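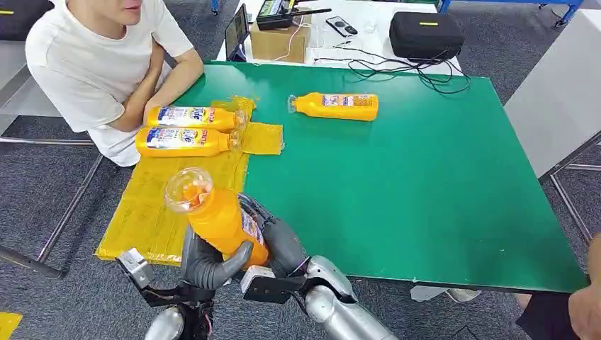 Photo: Cengiz Tokgöz

New in paperback: The Salt Ferry

The second of the Orotska books came out in paperback in December, and the library now has two copies on the new fiction shelf. If you haven't read the first one, The Orotska Road, start there. This review stays away from the ending of either.

The Salt Ferry picks up 30 days after the fire at the mill. Javon has given up his post with the river guard and is working passage on a ferry that runs salt down to the coast. He wants to be left alone. Then a girl named Hadgu comes aboard at night with a sealed letter and a bad cough, and by morning the town behind them has shut its gates.

At 238 pages it is a good deal shorter than the first book, and I think better. The fighting is mostly gone. In its place are long stretches on the water, a lot of talk about money, and a slow worry over what the letter says. Hadgu is the best thing in it. She lies to everyone for the first half, including the reader, and when you go back the clues are there.

My one complaint is chapter 4, where Javon's old captain turns up and explains the whole war again. Readers coming straight from book one can skim it. The magic is still kept vague, and some of you did not care for that last time.

The fantasy reading group at Nurkcombe branch will discuss it on Fri 17 January at the usual time. Bring your own copy if you can. The large print edition has to be ordered, so ask at the desk.

Henok Demissie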